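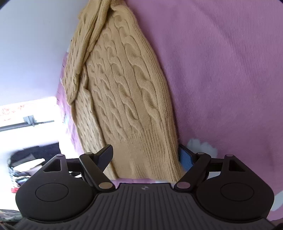 Beiger Pullover mit Zopfmuster auf rosafarbenem Stoff

Kalten: Strickanleitungen als Textdateien
Stand: Februar 2026

Kalten sammelt 3.000 Strickanleitungen in einem Format, das man ohne Lupe und Lateinkenntnisse lesen kann. Abgetippt haben sie Marites Abella und Slamet Nasution, vorwiegend aus Heften, deren Verlage es nicht mehr gibt.

Aufbau
Pro Anleitung eine Datei, UTF-8, eine Reihe pro Zeile. Zöpfe stehen als Z4L oder Z4R, die Zahl nennt die beteiligten Maschen. Wer lieber „4 M nach links verkr.“ schreibt, darf das in seinem eigenen Archiv tun.

Bekannte Mängel
Größenangaben wurden übernommen, wie sie gedruckt waren. Eine 40 von damals ist heute eher eine Mutprobe. Bei 12 Anleitungen fehlt der zweite Ärmel, in der Vorlage stand nur „gegengleich“. Die Datei sebastian.txt enthält eine Mütze, deren Abnahmen nicht aufgehen. Wir haben sie neunmal nachgerechnet.

Korrekturen
Bitte an Rosalinda Maglaya, mit Dateiname und Reihe. „Sieht komisch aus“ genügt leider nicht.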